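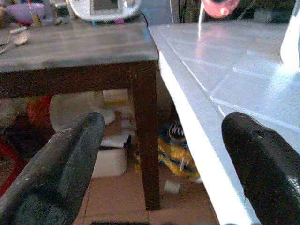
Student Projects: Real Estate and Property Studies

Listing Times and Asking Prices in the Bavero District
Project report submitted by Mirko Valentini
Submitted 2/25/19

1. Purpose of the Project

This report examines how the first asking price of a home affects the length of time it stays on the market. The study was carried out in the Bavero district as part of the required field project in residential property. The district was selected for its mix of older row houses, small apartment buildings and newer single-family homes, all of which are sold through the same few local offices.

The project set out to answer two questions. The first was whether homes listed above the price of similar recent sales take longer to sell. The second was whether a price cut made early in the listing period shortens the total time on the market.

2. Sources and Method

The sample consists of 175 completed sales. Listing records were supplied by two agencies, Ilent and Lombardi, on the condition that street addresses and the names of sellers would not be published. For each sale the record shows the date of first listing, the first asking price, any later changes in price, and the date on which an offer was accepted.
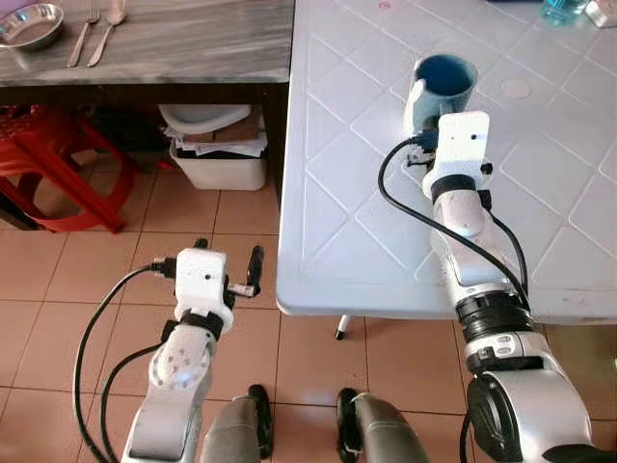
Each home was then compared with recent sales of the same type and of similar floor area. Homes for which no fair comparison could be found were left out before the sample was finalized. A listing was classed as high if its first asking price was more than 8 percent above the comparison price. All other listings were classed as standard.

Time on the market was measured from first listing to accepted offer, and not to closing, as closing dates in the district often depend on the buyer's lender. Where a home had been withdrawn and listed again within the same season, the two periods were added together. The agencies did not treat such cases in the same way in their own records, and the dates had to be corrected by hand.

3. Findings

Homes in the high group took longer to sell than homes in the standard group. The difference was clearest among apartments, where buyers can readily compare one unit with another in the same building. It was smaller among row houses, whose condition varies a great deal from one to the next.

Early price cuts were followed by a quicker sale in most cases. Cuts made after the third month had little visible effect. Agents at both offices said in interviews that by this time most active buyers had already viewed the home or decided against it.

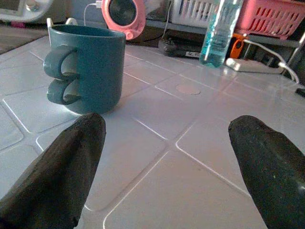

A separate group of 20 homes near the Zilis rail stop did not follow the general pattern. These sold quickly at almost any asking price, and several received more than one offer. The agents attributed this to a shortage of homes within walking distance of the stop. The group was kept in the sample but is reported separately in the tables.

4. Limits of the Study

The records come from only two agencies and do not include private sales. Homes that were listed and never sold are also missing, so the effect of a high asking price may be understated. Interior condition was taken from the agents' notes, as visits to the homes were not part of the approved plan.

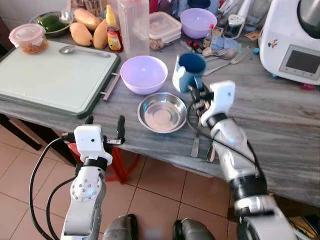 Interest rates were not included in the comparison. A longer study would need to account for them, and would also benefit from records held by the county assessor. A request for these records has been filed, and a reply is expected in April.

5. Further Work

The data tables have been placed in the department library and may be consulted on request. The next stage of the project will add unsold listings, beginning with those held by Lombardi.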